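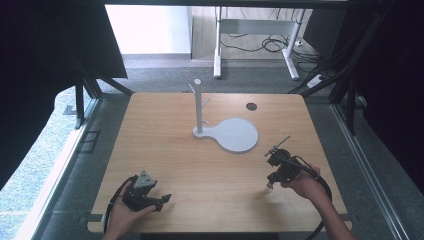 Re: Mug stand for the break corner, keep it or change it?

Hello all,

Thank you for the long message about the mugs. I was away when it was sent, so I answer only now, and I hope the question is still open. I put my answers between your lines, because it is easier for me to follow in this way.

> We have the pale gray mug tree in the Ovbridge room now, on the light
> wooden table with the rounded corners. Do people like it? I find the
> foot very strange. I expected a round base under the post and
> everything on top of it.

I also found it strange at first. The foot has the shape of a paddle, with a narrow neck below the post and then a big round pad at the side. After one week I like it. I put my teapot on the round pad and the mugs stay next to it, so I don't need a tray. If somebody prefers to keep the pad free, I have no problem with that.

> In the old room at Sedgwick we used the wire rack, and it held more.
> It is still in the box marked 434. Should I bring it over?

Please don't bring it yet. The wire rack held more mugs, this is true, but half of them were not used by any person for months. It also made a rust line on the shelf, and I spent one afternoon cleaning it with baking soda. I would prefer that each of us keeps one mug here and takes the others home.

> The pegs are short. My big soup mug with the thick handle does not
> sit well on it. Is there a trick?

I tried with my own thick mug. The pegs point upward, so the handle should slide down by itself until it stops at the post. If the handle is too narrow inside, it will not go down, and then the mug hangs too far out and can fall. For this kind of mug I suggest to stand it on the table. The low peg near the base is good only for small cups, in my opinion. An espresso cup is fine there. A tall mug will touch the foot.

> Last point: can we move the stand back to the wall side? I am afraid
> that somebody hits it with the elbow.

I would leave it near the middle. At the back right of the table there is the small round hole, and I don't want wet mugs close to it. Water drops go through the hole and then they are on the carpet, and we cannot see them from above. If you work at this table, please lift the stand with two hands, one on the post and one below the foot. The neck is thin and I don't know how strong it is.

Two small things from my side.

First, the washing. I wipe the stand with a damp cloth and then a dry one. Please do not put it in the dishwasher. I asked Honholm, where we ordered it, and they answered that they have no advice about dishwashers for this item. I understand this as a no.

Second, there are 7 mugs in the sink at the moment when I write. One of them says Undurer on the side and has no handle anymore. If it is yours and you want it for pencils, please take it before the end of June. Otherwise I will throw it away.

I can order a second stand if more people want one. Please answer to the list and not only to me, so that we don't discuss it two times.

With kind regards from the Ovbridge room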